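Chapter 4
How a Council Feeds Its Schools

Most of us, when we picture government at work, think of a big room with microphones and a long vote at the end of the evening. There is some of that in this chapter, but a good deal more of what goes on in a smaller room down the hall, where a handful of elected members and one or two clerks decide who will supply the milk, the bread and the paper napkins for the coming year. I have sat through more of those meetings than I care to admit, and I still find them the best place to learn how public power works.

We will spend the chapter in Midel, a district with 20 public schools and a council that changed hands twice in the years we cover. You met Midel briefly in Chapter 2, when we looked at how its wards were drawn. Now we come to its money, and to the meals contract that cost one council president her seat. The trouble began with a plain enough question — should the district buy from Galindo, the local supplier it had used for years, or open the contract to firms from outside? Skotader, a much larger company based in the next province, had offered a lower price, and 83 parents signed a petition asking the council to keep things as they were.

Before we get to the vote, a few words you will need. A "tender" is a public invitation to make an offer. A "specification" is the part of the tender that says exactly what is being bought, and it is duller to read than almost anything I know, but please read the one at the end of the chapter all the same (it runs to two pages, and I have trimmed it kindly).

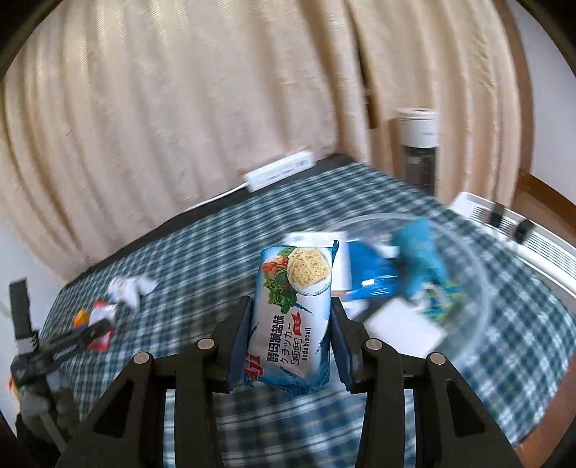
Specifications matter in politics because small words in them decide who can win. When the Midel council wrote "crackers, plain, individually wrapped," it left a great deal open, and both firms noticed. Take a packet of soda crackers like this one, with a white plate of square crackers and some green leafy vegetables printed on the wrapper, and Chinese and Japanese words beneath. Would a label in those languages satisfy a rule that parents must be able to read it? The council had no such rule when the tender went out, and adding one in April, after the offers were in, looked to many people like a favor to Galindo.

The president defended the change in a speech at Pritus Hall, and we will read part of it in Section 4.2.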